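Teleop or hand guiding for mixed bins?

hodo_bench
Moving our Nidero arm to sorting loose parts. Remote control or guiding it by hand?

tinpail
By hand. You feel the contact.

Rirnura
Disagree — your arm ends up in the camera view. We did 10 runs each way and kept the remote ones.

tinpail
10 is nothing.

hodo_bench
Fair. Table as of Saturday:

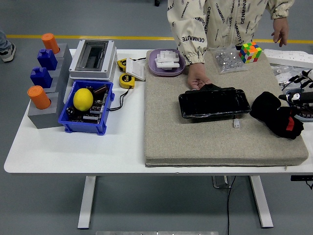 Lemon in the blue crate, black tray on the mat.

Rirnura
Move the cable by the tape measures first.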